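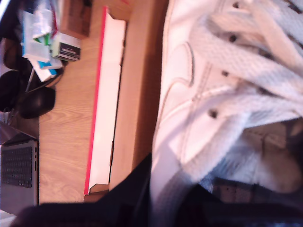
White shoes in a small apartment

I bought white leather sneakers again. I said I would not do it, because the last pair became gray in one winter and then I was ashamed to wear them to work. But these are comfortable, my feet are not so young, and in the shop at Cirkutport there was only white or a kind of orange in my size. So they are white, with flat white laces, and I will try to be more serious this time.

In our family shoes were cleaned every evening before a holiday, all in one line on newspaper. There was one brush to take the dirt off and another one to make the shine, and a child who mixed them got a long speech. Those were brown and black shoes. With white ones I had to learn by myself, and I made mistakes which I will write down, maybe they are useful for somebody who reads.

First the laces

I take the laces out before I clean anything. For years I was too lazy for this. I cleaned around them, and the result was a line of dirt under each crossing, very visible when the laces moved a little. Flat laces are worse than round laces for this, as they cover more of the leather.

The laces go in a bowl with warm water and a spoon of the same powder I use for shirts. I leave them there until the water looks bad, change the water, and leave them again. Then I pull them between two fingers and lay them on a towel. I do not put them on the radiator any more. One time I did, and the plastic end of one lace became soft and opened like a small flower. After that it did not want to go in any hole, and I had to wrap it with tape.

When I put them back, I care that they lie flat and do not twist. It takes patience. I start from the toe, I make all the crossings loose, and only at the end I pull them tight, one after another. My neighbor says that life is too short for this. Her shoes have Velcro.

Then the leather

For smooth leather you need very little. I use a soft cloth, water that is only a bit warm, and one drop of mild soap. The cloth must be almost dry. I go over the side first, then the toe, then the heel, and I leave the sole for last with a different cloth. The seams I do with an old toothbrush, but softly, in the direction of the stitches. If you go across, the thread becomes hairy after some months.

I wash the eyelets with a cotton swab. It looks exaggerated, I know. But a dirty hole makes a dirty lace, and then you begin from zero.

Things I tried and do not do now:

Toothpaste. Everybody recommends it. On the rubber it was good. On the leather it left a dull place near the toe, and it stayed in the seams, where it dried like plaster.

The washing machine. The shoes came out clean and one was harder than the other. I cannot explain it.

Whitening liquid with a sponge on the bottle. It covers well on the first day. When the shoe bends, it breaks in thin lines, and you must paint it again, and again. I threw the bottle away half full.

Baby wipes are fine when you are outside and somebody steps on your foot. At home I prefer the cloth.

Where to do it

We have no balcony and the bathroom has space for one person who stands straight. So I clean the shoes on the wooden desk, with an old towel under them. My desk is from Traltomholm, a small shop in the old harbor street which closed, and the wood is soft, so each cup and each wet shoe leaves its memory there. The towel is folded in two and the bowl stands on a plate.

I do this in the morning before I open the computer, or else it is not done. In the evening the light at the desk is yellow, and in yellow light all white shoes look dirty and you rub too much.

The box question

I was always a person who keeps the boxes. Shoe boxes, tea boxes, long flat ones from the post. In June, when we moved the wardrobe, I found behind it a pile of them, and inside the biggest box there was a smaller box, and inside this one there was paper from another box. I had kept air, carefully packed.

Now I have a rule. If I can say in one sentence what the box is for, it stays. If I begin to say "it could be good for", it goes flat and down to the paper bin. White cardboard is the most difficult for me, as it looks so clean and official. Plain brown I can throw away with no feelings.

For the shoes which wait for their season I do keep boxes, and I write on the short side what is inside. Before I wrote on the lid, and this is useless when they stand one on another. I put paper in the toes, a plain one without print. With newspaper I had once some letters from a sports page on a white lining. They were backwards, but I could read who won.

The shoes for every day live on a shelf near the door. The shelf was sold for 212 at Omau, with a bag of screws that was missing two, and it holds well if you do not kick it. I put a piece of an old carpet on the lowest level. The white ones have the highest place, away from the umbrella.

What remains

I do not know yet if I will buy a spray against the rain. At the repair shop Teixeira they told me that for smooth leather a cream without color is enough, used thin, and left for one night before you polish. They also told me to not wear the same pair two days together — the leather must rest. I like this idea. I have never heard it said about people in that shop, they are open until late every evening.

I bought the cream. It smells of wax and a little of oranges. I put it with the end of an old cotton sock over my finger, in small circles, and I am careful around the holes so it does not collect there. If it collects, you can take it out with a wooden toothpick.

Next time I want to write about the winter boots, where I have a problem with salt that I did not solve. The vinegar method I have tried two times. The white line goes away and in the morning it is back, a little higher. If somebody has a better method for brown suede, please leave it in the comments, I read all of them also when I answer slowly.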